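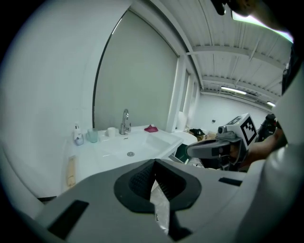 Bebedouro de fonte Prukell para gatos e cães pequenos

Ref. 444
Marca: Prukell
Categoria: Cães e gatos > Água > Fontes
Disponibilidade: em stock, envio em 24 horas nos dias úteis

Muitos gatos bebem menos do que deviam, e muitos cães pequenos também. O bebedouro Prukell mantém a água em movimento durante todo o dia, com um jacto baixo que cai sobre um prato largo. O animal pode beber do jacto ou do prato, conforme a sua preferência. Os bigodes não tocam nas bordas, coisa que incomoda bastante alguns gatos e que se nota logo quando a taça é estreita.

A fonte vem montada de fábrica, menos o filtro e o tubo superior, que vão num saco à parte dentro da caixa. Pedimos que leia esta página até ao fim antes de encomendar, em especial a parte da limpeza, pois é dela que depende a duração da bomba.

Características

Capacidade: 3000 ml
Material do prato: aço inoxidável
Material do depósito: plástico sem BPA, cor branca
Alimentação: cabo USB com transformador incluído
Filtro: carvão activado e espuma
Garantia: 2 anos
Conteúdo da caixa: depósito, prato, bomba, tubo superior, um filtro, escova pequena, transformador, manual em português

Para que animais serve

O modelo é pensado para gatos de qualquer idade e para cães de raça pequena. Numa casa com dois gatos, um depósito cheio chega para vários dias. Para cães médios ou grandes não recomendamos esta fonte: o prato fica baixo e um cão com força pode empurrá-la. Para esses cães temos a taça pesada Jullska, que se encontra na mesma categoria e que leva um anel de borracha por baixo.

Os furões e os coelhos também podem usar a fonte, mas convém deixar ao lado a taça habitual durante as primeiras semanas. Alguns coelhos roem os cabos. Nesse caso passe o cabo por trás de um móvel ou use a manga de protecção, vendida em separado.

Primeira utilização

Lave o depósito e o prato com água morna e um pouco de detergente neutro, e enxague bem. Deixe o filtro dez minutos em água fria, até sair o pó preto do carvão. Este pó é normal e não faz mal. Coloque a bomba no fundo, com as ventosas para baixo, encaixe o tubo e encha até à linha marcada no interior. Só depois ligue o cabo à corrente.

Nos primeiros minutos a bomba pode fazer um ruído de bolhas. É o ar que ainda está no tubo. Se o ruído continuar depois de uma hora, desligue, incline um pouco a bomba debaixo de água e volte a ligar.

Como habituar o animal

Ponha a fonte no sítio onde estava a taça antiga, longe da areia e um pouco afastada da comida. Nos primeiros dias deixe-a desligada, como se fosse uma taça comum. Quando o gato já beber dela, ligue no nível mais baixo. Os gatos medrosos precisam de mais tempo e não se deve levá-los ao colo até à água. Com cachorros o processo costuma ser rápido – o problema com eles é mais o de meterem as patas no prato.

Se o seu animal passou de repente a beber muito mais, ou muito menos, fale com o veterinário. A fonte ajuda a oferecer água fresca, mas não trata doenças dos rins nem da bexiga.

Limpeza e filtros

Uma vez por semana esvazie o depósito e lave todas as peças. O prato pode ir à máquina de lavar loiça, o depósito não. Uma vez por mês abra a bomba: a tampa da frente sai com a unha, e por trás dela está a pequena hélice, onde se juntam os pêlos. Use a escova incluída. Nas zonas de água dura forma-se calcário, que se tira com vinagre branco diluído, seguido de duas lavagens com água limpa.

O filtro muda-se todos os meses. Com vários animais de pêlo comprido será preciso mudar antes. Os filtros da marca Tritarent servem neste modelo e vendem-se em embalagens de quatro. Os filtros Chevalier têm o mesmo aspecto mas são mais altos, e a tampa não fecha com eles.

Perguntas frequentes

A fonte funciona sem filtro?
Funciona, mas os pêlos entram na bomba e ela pára mais depressa.

Faz barulho durante a noite?
Com o depósito cheio ouve-se só a água a cair. Quando o nível desce, a bomba começa a zumbir e é altura de encher.

O que acontece se faltar a luz?
A água fica no prato e no depósito, e o animal continua a poder beber. Para ausências longas deixe sempre uma segunda taça.

Há peças de substituição?
Sim, temos bomba, tubo e prato. Indique a referência no pedido.

Opiniões de clientes

Olesia Hladun, 7 de setembro de 2024
Comprei para duas gatas, uma delas com 14 anos. A nova começou a beber no mesmo dia, a velha demorou quase 2 semanas. O cabo podia ser mais comprido. De resto estou contente, e o prato limpa-se bem.

Fulgencio Aguirre
Boa fonte para o meu teckel. Perdi a escova e enviaram outra sem cobrar. Tiro uma estrela porque a linha de nível dentro do depósito vê-se mal.

Envio e devoluções

Aceitamos devoluções de artigos não usados, na caixa original e com todos os acessórios. Por higiene, os filtros abertos não se podem devolver. Se a bomba chegar com defeito, escreva-nos com o número da encomenda e enviamos outra – não é preciso mandar a fonte inteira.

Produtos relacionados

Filtros Tritarent, embalagem de quatro
Taça pesada Jullska
Manga de protecção para cabo
Tapete de silicone para taças e fontes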